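Pilline Wrist Capture Kit
Demonstration recording for arm-mounted grippers

Overview
The Pilline kit records manipulation examples for training a learned policy. It consists of a compact wrist camera, a mounting collar and the Firden recording software. Video, joint positions and gripper opening are stored on a single clock, so no alignment step is needed before training.

Recording
An operator guides the arm through the task and marks the start and end of each example with a foot switch. Rejected takes stay on disk with a flag -- they can be restored later. Task sets are defined in a plain text file listing the objects, the start poses and the number of takes per pose.

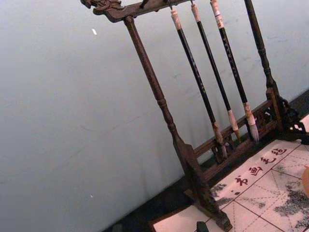 Wrist view, brush rack task. Three brushes on the crossbar, felt mat under the rack.

Thin hanging objects are a common source of failed grasps. For tasks of this type we recommend at least 5 start poses and a slow final approach. The Stockdale collar holds the camera at a fixed angle and does not need recalibration after a finger change.

Specifications
Camera and collar weight: 94 g
Cable length: 3 m
Examples in starter task set: 43
Export: per-take folders or single archive

In the box
Wrist camera, Stockdale collar, foot switch, cable, hex key. Arm and gripper not included.

Related products
Sterkdale bench mount -- sold separately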